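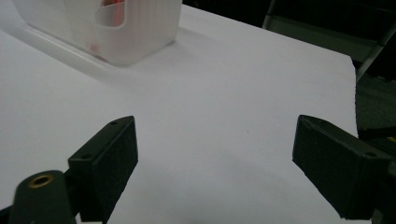 Drosar Open-Front Container, Frosted
Item 561
Made by Drusport
Sold and shipped by Gromasia

In stock

A translucent white plastic container for the desk, the workbench or the bathroom shelf. The corners are rounded, the base is soft at the edges, and the front wall has a curved scoop near the top for reaching in. It comes with a divider inside that makes a separate compartment.

The frosted plastic lets some color through. You can tell a red pen from a blue one without lifting anything out, but small print on a package will not be readable through the wall. If you want a fully clear container, look at the Drosar Clear line. The shape is the same.

Details

Color: frosted white
Material: plastic
Height at the back: 122 mm
Opening: front scoop, open top
Divider: one, translucent, included
Outer wall: smooth, with a band of fine vertical ribs low down
Lid: not included, sold separately
Stacking: no
Wall mounting: no
Dishwasher: no, hand wash only

What fits

Pens, markers, scissors, glue sticks, rulers, tape rolls, small screwdrivers, batteries still in their package, seed packets, tea bags, toothbrushes, combs, nail files.

Long things will stick out over the rim and lean. This is normal and the container will stay upright with a ruler in it, as long as there is something in the bottom too. A single heavy tool in an otherwise empty container can tip it. Put the heavy item in the back compartment.

It will not hold letter-size paper, file folders or full-size spray cans. For paper, see the Văduva upright sorter.

About the divider

The divider is a thin panel that stands inside the container. It is curved, so the two sides are not the same shape. One side is better for tall, narrow things. The other has more floor and suits clips, erasers and anything you pick up with your fingers.

The divider is flexible and will move a little when the container is full on one side only. It does not lock. To take it out, empty both sides, pinch the panel near the top and pull straight up. To put it back, lower one end first and let the other end follow. Do not force it down with a tool.

The container can be used without the divider. Keep the panel somewhere flat if you do. Panels left leaning in a warm place have come back to us bent, and we do not replace those under the warranty.

Using more than one

The containers can stand side by side with the scoops facing out. A shelf 457 mm wide takes a row of them with the scoops forward. They do not clip together. If you want a row that stays put, use the Drosar tray, which has a raised edge all the way around.

In a drawer, check the height first. The back wall is the tallest point, and most shallow desk drawers will not close over it.

Cleaning

Take the divider out. Wash both parts by hand in lukewarm water with dish soap and a soft cloth. The ribbed band collects dust and pencil lead, and an old toothbrush gets it out. Rinse and let both parts dry before putting them back together.

Ink from permanent markers will stain the frosted surface if it is left. Rubbing alcohol on a cotton pad takes off most of it. Scouring pads will leave shiny marks on the frosting and these cannot be removed.

Do not put the container on a radiator or in direct sun behind glass for long periods.

In the box

One container
One divider, packed separately inside the container
One sheet with cleaning instructions

There is a thin protective film on the divider. Peel it off before use.

Changes to this item

The version shipping from January 2026 has a slightly thicker divider. The outside measurements are the same, and the new divider fits containers bought before the change. Spare dividers are listed under Drosar parts.

Customer comments

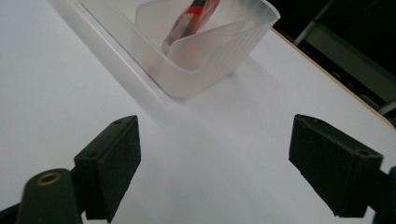
Vasilică Enache writes that he bought two for a sewing table and that the divider is the part he uses most, with shears on one side and chalk and bobbins on the other. He would like it to have a slot to hold it in one position, and he asks whether the spare dividers are the thicker kind.

Reply from Gromasia: All spare dividers we send now are the thicker kind. There is no slotted version. We have passed the request on to Drusport.

Another buyer says the scoop could be deeper for small hands but that her kids manage fine when the container is not overfilled. A third mentions that the one he ordered in November arrived with a scuff on the base and was replaced.

Delivery and returns

Orders are packed in cardboard with paper filling. Single containers go by regular mail. Orders of more than 30 containers go by freight and need a phone number for the driver.

You can send back unused containers within 30 days. Please include the divider, as we cannot refund a container without it. Send a short note with the order number in the package. Refunds go to the card you paid with.

If a container arrives cracked, keep the packing and write to us before sending anything back. We usually need one picture of the damage and one of the outer box.

Related items

Drosar Clear, open front
Drosar tray with raised edge
Drosar flat lid
Spare divider, frosted
Văduva upright sorter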